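Sorting building bricks by color into open bins

This page covers sorting a mixed lot of building bricks into open bins on a tabletop, one color to a bin. It assumes the bricks are clean and dry. Washing is covered on a separate page. The method was written for lots of up to 2,000 pieces; larger lots should be split before starting.

1. Surface

Use a flat table with a plain top. A gray or brown top is suitable for most colors. White tops make pale bricks hard to pick out, and glossy tops reflect the lamp. Clear the table to the back edge and wipe it down. Grit under a brick will scratch both the brick and the table.

A wall or panel along the back and sides is useful. Bricks pushed too hard stop at the wall and do not go to the floor. Patterned walls cause no difficulty, provided the top itself is plain.

Set the first container down before any bricks come out of the bag, and check that it sits flat. Containers with internal dividers are meant for small parts. Do not use them for full-size bricks. 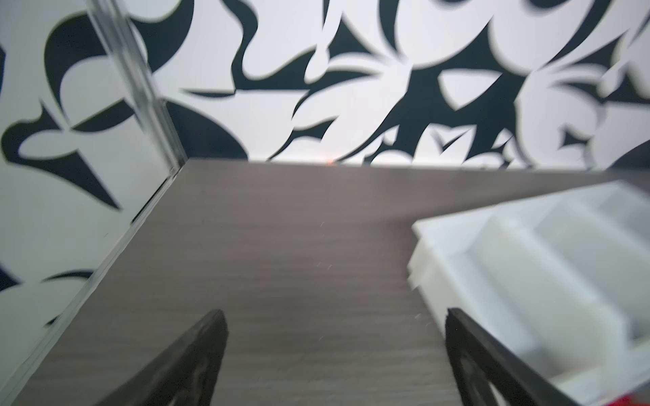 Page last changed: December, by Ea Vídalín (section 4 rewritten, table of bin sizes removed)

2. Bins

Use one bin per color. White plastic is preferred: it shows a stray brick of the wrong color at once. The Larex shallow bin and the Udetti stacking bin are both suitable. With the Udetti, leave the lid off and store it away from the table.

Bins should be wide enough to take a hand with the fingers spread. The walls should be low enough that the bottom layer can be seen from a seated position.

Place the bins in a row toward the back of the table. Leave the front half free for the unsorted pile. If two of the colors are close to each other, such as light green and light blue, put a strongly different color between them. Red works well. Mistakes between neighboring bins are the most common kind, and this arrangement removes most of them.
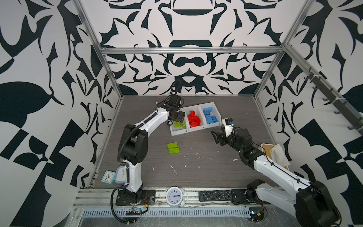
Keep the row in the same order for the whole session. If a bin has to be emptied partway through, return it to its own position before continuing. Changing the order after the first few handfuls leads to more errors than any other single change.

3. Sorting

3.1 Pour out one or two handfuls. Do not empty the bag.

3.2 Spread the bricks in a single layer. Overlapping bricks should be pulled apart so that each can be seen in full.

3.3 Separate any bricks that are joined. Use a brick separator for thin plates. Do not use a knife or your teeth.

3.4 Take one color at a time. Start with the color that has the most pieces in the handful. Move all of it to its bin, then take the next color.

3.5 Put anything doubtful to one side. Do not decide on doubtful pieces during the pass.

3.6 When the table in front of the bins is clear, pour the next handful.

Picking up each brick in turn and choosing a bin for it is slower. In our test lot of 853 pieces, Drahomíra Kubíček finished the one-color method in 31 minutes. The brick-by-brick method was stopped before the end.

4. Shades

Greens give the most trouble. Lime green and light green look alike under a warm bulb and clearly different in daylight. Decide before starting whether they share a bin. If they do, write this on the label, as the next person will otherwise assume an error and sort them again.

Older white and light gray bricks may have yellowed. Sort them by their original color, which can be read from the underside. Yellowed pieces can be bagged separately afterward if the lot is to be sold.

5. Timing

Work in short passes with a break between them. Accuracy drops noticeably after a long stretch, and the drop is not felt by the person sorting. Any clock with a face that can be read from the chair will do. An alarm is convenient but not required.

6. Stacking inside the bin

Bricks may be dropped in as they come or pressed together into stacks. Stacks take less room and are easier to count. They take longer to make and have to be pulled apart before use. For storage of more than a few months, leave the bricks separate. For a lot that will be counted or moved soon, stack them.

Do not press together bricks from different makers. Wu and Greto bricks will join, but the fit is tight and the studs mark.

7. Checking

Look into each bin from directly above. Tip the contents once toward the near wall and look again. Deal with the doubtful pieces last, in daylight if possible. Check the floor and the chair before moving the bins.

Label each bin on the short end with the color and the month. Do not label the lid, as lids get exchanged.

See also: Washing bricks; Sorting by shape; Storage of loose plates.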